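Notes on a leaking bucket

Jan 27, 2019

I have been rewriting my page on how fast a bucket of water drains through a hole in the bottom. The old version used Torricelli's law and left it at that. It gives the right shape for the curve, but the times come out too short.

The missing piece is that the jet narrows just after it leaves the hole, so less water gets through than the area of the hole suggests. I have added a section on this, with the sums for a hole 5 mm across and another for 8 mm.

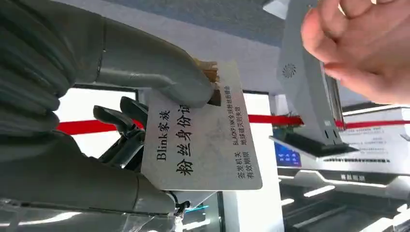 Does the shape of the bucket matter?

It affects the total time, through the area of the water surface at each height. The speed at the hole depends only on the depth, as long as the hole is small.

The notes on siphons are still half done. I want to redo the part on air pressure, where I made a sign error that a reader in Prevwood spotted in July. The Ngui problem, with two tanks joined by a pipe, will get a page of its own once I have checked the algebra.

5 comments
8 shares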